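站内搜索 请输入关键词 搜索 热门：夹爪 控制器 腕部相机

新闻稿

Tevora公布手持夹爪对比试验结果：薯片没赢，包装袋也没输

2018年6月16日，Drulldale——夹爪测试工作室Tevora今日公布手持夹爪对比试验的全部结果。试验共完成1320次抓取，对象是食品包装袋这类又轻又皱、捏哪儿都不对劲的东西。其中749次一次成功，其余的要重新来过，有几次重来了很久，操作员不愿细谈。

Tevora此前的测试一直使用标准木块。木块棱角分明，从不变形，成绩单自然漂亮。客户把设备带回去夹零食，第二天就打来电话。

“我们用木块测了两年，得出的结论是我们的夹爪非常擅长夹木块。”项目负责人Signe Torvik说，“这句话写进宣传册不太好看，所以我们换了测试对象。”

试验由6名操作员轮流完成，每人先练习50次，练习成绩不计入总数。两套夹爪方案分别称为甲案和乙案：甲案指面较硬，开合行程短；乙案指面较软，行程长，手柄也更重。每次抓取要求夹起包装、悬停、转动手腕再放下。包装滑脱、掉落或者被捏爆，一律记为失败。

结果并不一边倒。甲案夹住袋口封边时很稳，碰到鼓气的袋身就容易打滑；乙案正好相反，袋身夹得牢，封边常常从指间溜走。连续操作之后，用乙案的人普遍抱怨手腕发酸，用甲案的人则抱怨包装袋。报告没有评出总冠军，市场部对此表示过遗憾。

相机方面，试验比较了两种镜头。广角镜头能同时看到指尖和大半张桌面，代价是边缘的直线全都弯了；窄视角镜头画面规矩，可是手一抬，目标就不见了。控制器工程师Hậu Tôn建议下一轮统一使用广角，畸变交给软件校正。

“软件至少不会说手腕疼。”他说。

反光是另一个麻烦。深色亮面桌上的高光，有时会被识别程序当成透明塑料件，真正的透明塑料件则经常被当成高光。Tevora把这两类误判分开统计，列在报告附录，并承认附录比正文长。

合作方Sjöberg提供了测力设备。其技术顾问Holger Solheim认为，夹持力的读数固然重要，操作员听见袋子“咔嚓”一声时的表情也有参考价值，可惜目前没有标定方法。

第二轮试验定于8月开始，增加带吊穗的礼盒、独立包装糕点和带把手的玻璃杯。玻璃杯的采购数量暂不公布。希望送测夹爪、手臂或控制器的厂商可向Tevora索取报名表，送测设备请附充电器，上一轮有两家没有附。

关于Tevora
Tevora设于Drulldale，从事夹爪、相机与控制器的对比测试，不生产硬件，因此可以随意批评别人的硬件。

媒体联络：Annag Pollock，Tevora对外事务

读者评论

Sillow老用户：甲案乙案到底是哪两家，报告里写了吗？附录翻到一半睡着了。

Halvard Moen：手柄重量应该单列一项。我们车间试过类似的，上午的数据和下午的数据像两个人做的。

夹不住先生：建议加测湿纸巾包装，封口那一片贴纸能把任何夹爪逼疯。

路过：749除以1320，我算完决定继续用手。

联系我们 | 版权所有 © Tevora | 返回顶部 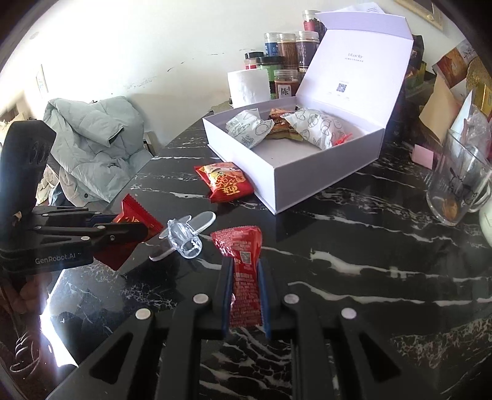
图：手持夹爪夹取红色零食包装，桌上的白色礼盒敞开着。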